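12 Jan 2022. Wundov tidy-up kit on trial, table clearing

Started on the Wundov kit properly today (arms, grippers and their table-clearing software, on loan from Gerkstead until we decide). The job is simple enough: rubbish off the white table, into the bag, leave the laptop and mouse alone! 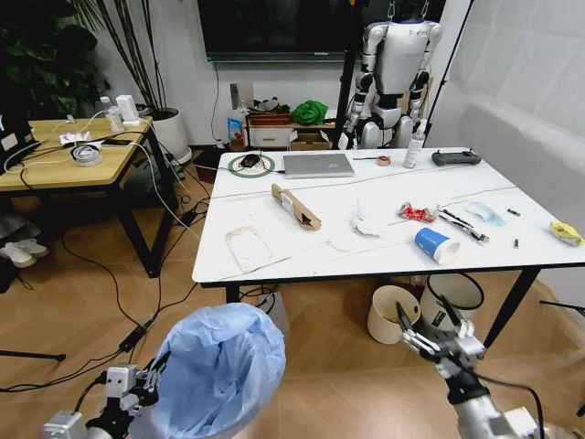 Minttu Kokkonen thinks the bag is the real test and the table is the easy bit, and she'd like Gerkstead to say so in their leaflet. Fair point. I still want to see how it copes with thin stuff like tissues and wrappers, which the leaflet skips too.

Price as quoted is 3,000 for the software with 5 hours of phone help, grippers extra. Nametti do something similar but wouldn't lend us one.

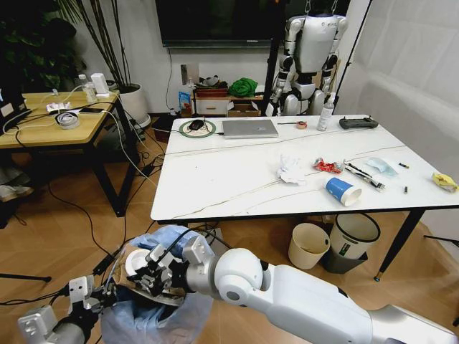 I've asked for a second set of finger pads as well, and for the grip force setting to be put somewhere I can find it without the manual (page 63, if anyone's looking).
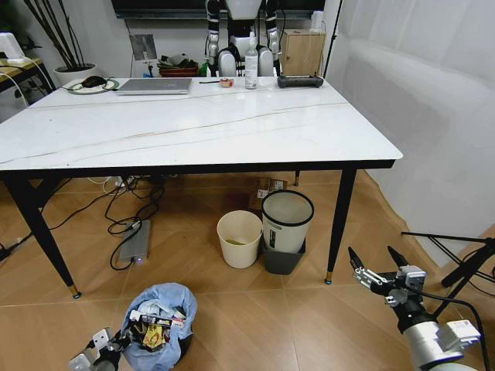
Right gripper open, bag on the left

Next job is the paper cup on its side. I'd like 100 goes at that before I ring Suominen about the budget.

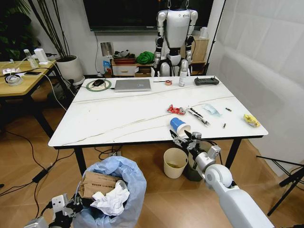

Gripper open in front of the cup

Still to ask: spare cables, and does the licence run out in September?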